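Bukby building, ground floor and workshop
Monthly safety walk-round, 15 May 2018
Checked by: Refilwe Radebe
Copy to: Li-hua Cheng

OK = fine. ACT = needs doing. N/A = not looked at or doesn't apply.

1. Exits and walkways
Front door opens fully - OK
Rear door - ACT. Opens but you have to shoulder it. Frame has swollen again. Hellwig quoted in November, never booked.
Walkway from stores to rear door, 60 inches clear - OK, after I moved two pallets. Please stop parking them there.
Exit sign over stairs - ACT. Dim. Battery I think.

2. Fire
Extinguishers, pressure and tags - OK except the one by the kitchen, tag missing. Gauge in the green.
Alarm call points not blocked - OK
Drill held - ACT. Overdue. Last one took 90 seconds to clear the ground floor, but that was with half the people out at lunch so I wouldn't brag about it.
Emergency lights tested - OK, all stayed on for the full 90 minutes.

3. Electrical
Cords and plugs - ACT. Space heater under the front desk has a cracked plug. Unplugged it and taped a note on. Do not use!
Power strips daisy chained - ACT. Same spot as last time, behind the printer.
Panel door closed, clear space in front - OK
GFCI outlets in kitchen and restroom, test button - OK

4. Floors
Tile, loose or cracked - OK mostly. One lifting at the restroom door, not a trip yet. Keep an eye on it.
Mats lying flat - ACT. Entrance mat curls at one corner. Replace it, tape wont hold.
Spills - none seen. Mop bucket had been left out full, emptied it.

5. Benches and work tables
Tops clean, no food or drinks - OK
Mats down where boards get worked on - OK
Sharp tools put away - ACT. Two knives open in the drawer, blades out.
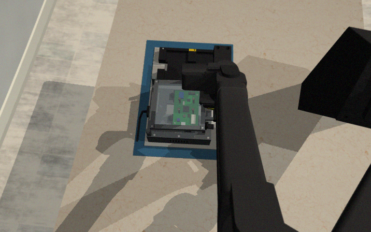

Item 5. Green board in the black fixture, blue mat beneath.

Task lamps - OK
Stools - ACT. One wobbles badly, pulled from use and put in stores. Needs a tag so it doesnt wander back.

6. Storage
Shelf load labels - ACT. The 400 lb label has fallen off the middle bay. 1,000 lb label on the pallet rack still readable.
Heavy stuff low - OK
Cleaning chemicals locked up - OK. Drurnora degreaser has a new data sheet, old one still in teh binder. Swap.
Ladders - OK, feet good, none chained up though. Chain is hanging right there.

7. First aid
Box stocked - ACT. No large bandages, eye wash is out of date. Cosska order form is in my tray, needs a signature.
Names of first aiders posted - ACT. List still shows two people who left.
Accident book - OK, one entry, paper cut with a lot of blood apparently. Closed.

8. Outside
Parking lot lights - N/A, walked it in daylight.
Gutter by loading door - ACT. Dripping onto the step. Will be ice if we leave it till November like last year.
Dumpster lids shut - OK

Comments
Rear door first, then the heater plug. Those two I want done before the next walk-round, the rest can go on the normal list. Li-hua, can you chase Hellwig, they don't answer me. Also need a date for the drill from you.

Signed: R. Radebe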